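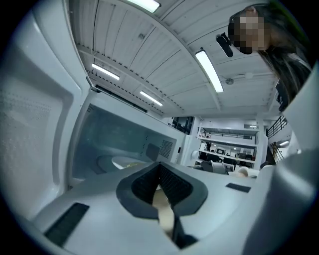 返利插件Skuso用了大半年,说说我的真实感受

先交代一下背景,我是那种买包抽纸都要比三家的人,手机里各种领券小程序装了一整页,浏览器收藏夹里还有一个文件夹专门叫“省钱”。所以今年春天看到论坛里有人聊Skuso的时候,我第一反应是:又来一个?后来还是没忍住装了,一直用到现在,中间卸载过一回,又装回来了。最近私信问我的人有点多,干脆写一篇长的,以后谁问我就甩链接!

先说它是干什么的。Skuso有两个部分,一个是电脑浏览器里的插件,一个是手机App。原理跟别的返利工具一样,你从它那里跳转到商家的网站下单,商家给它一笔推广费,它再分一部分给你,以积分的形式存在账户里,10积分等于1块钱。另外它还会在结算页面自动帮你试优惠码,这个功能我本来没当回事,后来反而成了我用得最多的(下面细说)。

注册很简单,手机号加验证码,不用绑身份证,提现的时候才需要填收款账户。新人有个欢迎礼包,写得挺大,点进去一看是分成好几张券的,每张都有品类限制,我只用上了其中一张,其他的放着放着就过期了。所以看到“新人大礼包”几个字别太激动,我当时就激动了,还截图发到家里群里,后来挺没面子的。

插件怎么用

装好以后浏览器右上角会多一个小图标,平时是灰的,打开有合作的商家网站就会变成橙色,点一下会弹出一个小窗,告诉你这家返多少、有没有可用的码。你得点“激活返利”,等页面刷新一次,再开始往购物车里放东西。顺序很重要!我头一个月有两单没返,翻来覆去查,最后客服告诉我是先加了购物车再激活的,商家那边不认。这个规则它写在帮助中心里,字很小,藏得也深,我觉得完全应该放在小窗里提醒一句。

还有一个坑是广告拦截插件。我浏览器里一直开着拦截,结果跳转链接被拦了,页面上看着是激活成功的,绿色的勾也打上了,后台根本没有记录。后来我专门给它弄了一个单独的浏览器,里面只装Skuso,别的什么都不装,买东西就开这个,刷网页用另一个。麻烦是麻烦一点,但从那以后基本没漏过单。

说一笔具体的

我在Mirport买过一套床品,四件套加一条薄被,凑了满减之后实付479元。那天插件显示家纺类返百分之五,我自己拿计算器按了一下,应该是23块9毛5。下单以后过了一晚上,Skuso的“待确认”里就多了一条,写着239积分,尾数给我抹掉了。抹掉就抹掉吧,五分钱的事我也不至于去吵架,但它抹尾数这件事我在规则里翻了半天才找到。

然后就是等。等收货,等退货期过去,等商家跟Skuso结算。订单状态那里一直是个小沙漏,我开始还天天点进去看,后来就忘了。等它真的变成“可提现”的时候,那套床品我都洗过好几水了。所以我的建议是,千万别把返利当成当下就能省的钱来算,买的时候按实付价来决定值不值,返回来的当成以后捡到的零花钱,心态会好很多。

同样是Mirport,我还有一单是只退了其中一件的。我本来以为会按比例扣,结果整单都变成了“无效”,返利一分没有。我去找客服,客服说是商家回传的数据就是整单取消,他们可以帮忙提交复核。复核倒是真的做了,过了很久给我补了一部分,金额是对的。只能说态度还行,速度嘛,你要有耐心。现在我的办法是,拿不准会不会退的东西单独下一单,尺码啊颜色啊这种容易后悔的,别跟确定要买的混在一起。运费如果划不来那就另说了。

自动试码

重点夸一下这个。走到结算页的时候,Skuso会弹出来问你要不要试码,点了以后它就一个一个往里填,你能看见总价在那里跳,挺有意思的。十次里面大部分是白跳的,码不是过期就是只给新客用。可是一旦碰上一个能用的,省下来的是当场就减掉的,比等积分痛快多了!

我在Nemell买收纳盒那次就碰上了,一个我从来没见过的码,直接减掉了运费。我当时还特意把那个码记在备忘录里,想着下次接着用,下次当然就不行了。Nemell这家店本身我也挺喜欢的,东西不花哨,包装也简单,就是活动页做得太绕,一个满减能拆成好几层,第一次看的人会晕。

有个地方要留神,试码和返利有时候会打架。有些商家规定用了非官方渠道的优惠码,返利就作废。Skuso的小窗里会有一行提示,说“使用该码可能影响返利”,“可能”这两个字就很气人,到底影响不影响你倒是说清楚啊。我一般是自己算一下,码减得多就用码,返得多就不用码,差不太多的时候我选码,因为马上到手。
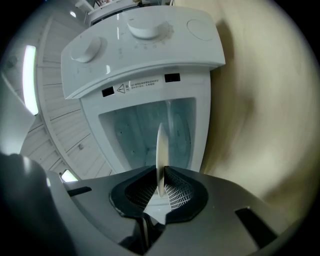
再说积分这边。Skuso的提现门槛是300积分,也就是30块钱,跟我用过的其他几家比不算高,但如果你平时网购不多,攒起来还是要一阵子。每次提现收2元手续费,不管提多少都是这个数。所以刚够门槛就提是最亏的,我一开始不懂,一到300就手痒,提了一次,到账28块,看着那个数字心里别扭了半天。后来学乖了,攒着,攒多一点再提。

截止到我写这篇,已经确认的积分加起来是1,101,换成钱是110块1毛。大半年,一百一十块,你说多吧真不多,你说少吧,也就是我本来就要买的东西,顺手多点了一下。我没有为了返利去多买什么(好吧,有一次,那个香薰我到现在都没拆)。

提现到账的速度倒是不错,上午申请的,下午就收到了。只有一次卡住,提示账户信息不一致,我检查了一遍发现是自己名字里多打了一个空格,改掉就好了。它那个报错写得太笼统,我差点以为是被封号了,吓得赶紧去论坛搜了一圈。

手机App

App我用得少,感觉跟插件不像是同一拨人做的。首页全是横幅,往下滑还是横幅,真正的搜索框小小一条缩在上面。每天签到给一点点积分,少到我签了一个星期就放弃了。还有什么转盘、翻牌、邀请好友,弹窗关了一个又来一个,我妈用的时候直接问我是不是点进什么奇怪的网站了。

而且从App跳到商家的App,经常会丢记录。我后来摸出来的规律是,跳过去以后别切出来回微信,也别去别的App里比价,一口气买完。中间只要离开过,回来就重新跳一次。比价这件事提前做好,想清楚要什么了再从Skuso进去。听起来像废话,可是我就是因为这个丢过单的,一大袋猫砂,返利还挺高的,心疼。

通知建议全关。刚装的时候我没管,早上六点多给我推“今日爆款”,我以为是闹钟。在设置里能关,分了好几个开关,要一个一个点掉,营销类的、活动类的、还有一个叫“惊喜提醒”的,统统关掉,只留订单状态那个就行了。

返利比例准不准

大体上是准的,但是要看清楚“最高”两个字。列表页上写的都是最高返多少,点进去才会看到按品类分的表。比如有的店封面写得特别诱人,结果那个比例只给一个冷门品类,你真正想买的那种只有一点点,甚至干脆不返。数码类普遍低,礼品卡和充值类基本都不返,家纺、日用、护肤会高一些。大促前几天比例有时候还会往下调,等大促当天再升回来,搞得像是加码了一样。我没有做表格去记录,就是看多了有印象,你们自己留意一下。

还有就是计算的基数,是按实付来的,运费不算,用了红包和店铺余额的部分也不算。所以别拿标价去乘,会失望的。

隐私方面我也说两句。插件要的权限是“读取您访问的网站”,这类工具都要,不然它没办法知道你在逛哪家店。介意的话就像我一样单独开一个浏览器给它,逛完就关。账户注销我当时卸载的时候试过走流程,入口在“关于”里面再往下翻,要清空积分才能注销,我舍不得那点积分,就只是卸了插件,账户没动。后来装回来积分还在,这一点倒是省心。

为什么卸了又装回来呢?卸是因为连着丢单,气的。装回来是十月份要换一批冬天的东西,林林总总一堆要买,我想着不返白不返,就又装上了,然后换了单独浏览器的办法,居然就顺了。早知道是广告拦截的问题,我前面也不用生那么多气。

客服要单独提一下。在线客服先是机器人,你打“转人工”它会再问你一遍是什么问题,多打两遍就转过去了。人工回复不算慢,说话也客气,就是喜欢贴模板。找他们之前把订单号、下单时间、激活成功的截图都准备好,一次发过去,能少来回好几趟。我现在养成习惯了,激活之后先截个图再买,金额小的就算了,几百块以上的一定截。

适合谁用

网购比较多、主要在电脑上下单、东西买得比较杂的人,装一个插件放着没坏处。平时就在一两家超市App里买菜的,别折腾了,能返的店对不上。容易冲动消费的朋友我是真的不太建议,它那个“限时加倍”的倒计时做得很有压迫感,红红的数字一直在跳,我都被它催得买过东西。

要打分的话,插件我给四颗星,扣的那颗是帮助文档藏太深和“可能影响返利”这种含糊话。App给两颗半,半颗是给提现速度的。合在一起你们自己平均吧,我反正是只用插件。

评论区常有人问能不能跟店铺自己的会员折扣叠加,我买过的这几家都可以叠,会员价是商家那边的事,跟跳转不冲突。信用卡的满减也可以叠,那是付款时候才减的。至于同时装好几个返利插件,别这么干,它们会互相抢最后那一次跳转,最后算给谁都说不准,选一个用就好。

先写到这里,下一笔提现我打算攒到年底再弄,到时候手续费和到账的数我会更新在评论区。有丢单经历的也可以留言说说是哪家店,我回头整理一下。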